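Flestum Hand-Held Gripper: Is It Worth Budgeting For?
Reviews / Data collection hardware

Anyone pricing a robot learning project for the home ends up at the same question: how much goes to arms and how much to collecting demonstrations. We put the Flestum hand-held gripper through household work before signing off on next year's equipment list.

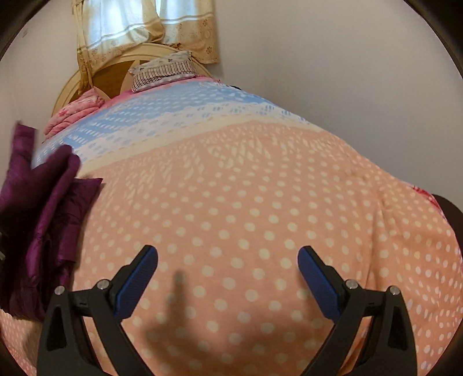

Baidoo
Equipment Reviewer

26 November 2023

We bought the two-finger kit from Zerkport in August for $2191. That price covers the gripper, the camera mount, one set of blue pads and a hard case. It does not cover the camera, and the product page is not clear on this. Add it to your quote at the start.

Most of our time went into clothes on beds. A padded jacket is a fair test because the shell is slick and the filling moves away from the fingers. We logged 100 grasps on soft garments over the review period.

With the fingers open, you can press the pads into the quilting and get a good feel for where the fabric will gather. The linkage is stiff and I felt very little play at the pins. My one complaint is the width. On narrow parts such as cuffs and hoods, the fingers cover much of what you want the camera to see. 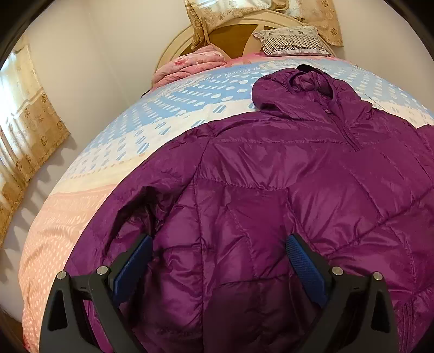 Both pads on the jacket, fingers apart.

Closing the jaws takes a light squeeze. The pads are the best part of the kit. They hold a fold of nylon without digging in, and they wipe clean. Ours showed wear at the lower edge after 51 hours of use, so plan on spares. A replacement set is $100, and I would order two with the kit to save on shipping.
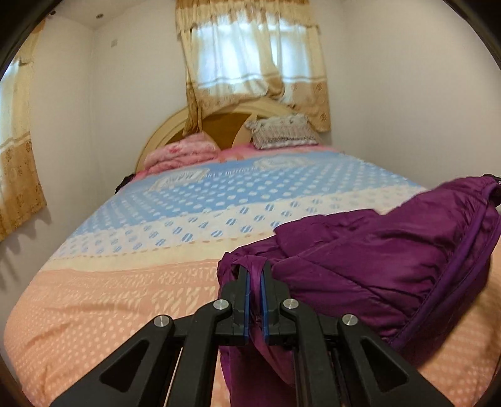 Jaws closed on a fold of the jacket.

The wide lens takes in most of a double bed along with the fingers, and I would not give that up. It does bend straight edges a lot, so leave a day in the schedule for calibration.

We also looked at the Grondier unit. It is lighter and ships with a camera, but the pads are glued on, and a worn pad means sending the whole finger back. For a short pilot that may not matter. For a full year of collection I would take the Flestum.

Budget for one gripper per operator. We tried sharing one between two people and lost too much time on handovers and rechecking the mount.

Good: pads, stiff linkage, case
Bad: camera sold separately, bulky fingers, thin manual
Rating: 4 out of 5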